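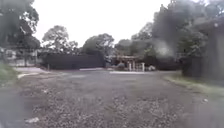 Residents of Bidlow are advised that my August review of our road surfaces is complete. The gravel lot remains uneven, and I have asked that it be regraded before the rains.
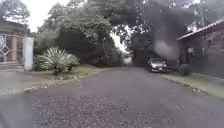 Hakim Goh wrote to me on Tuesday that loose stones should be swept weekly, and that he would gladly lend a broom.

I am grateful for his letter. The trees keep the street well shaded, and I recommend no cutting at present.

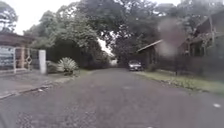 Next Steps

My written request covers 47 yards of curb. Replies will be posted to this page.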